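Multi-finger vs two-jaw for kitchen stuff?

jpenry_bench
I've been going back and forth on hands for the kitchen table setup. The Plelleo with all the fingers is so nice on soft fruit!

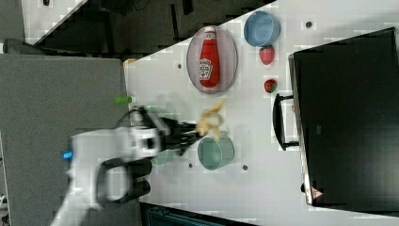
Flat plates are where I get grumpy with it.

honeylynd
Plates are a wrist problem, not fingers. What's your cable doing?
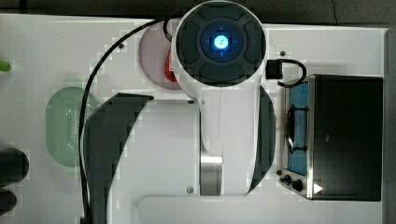 I'd sort out slack before spending another 357 on jaws.

jpenry_bench
Disagree, my Wasitlow jaws did plates fine on the same wrist.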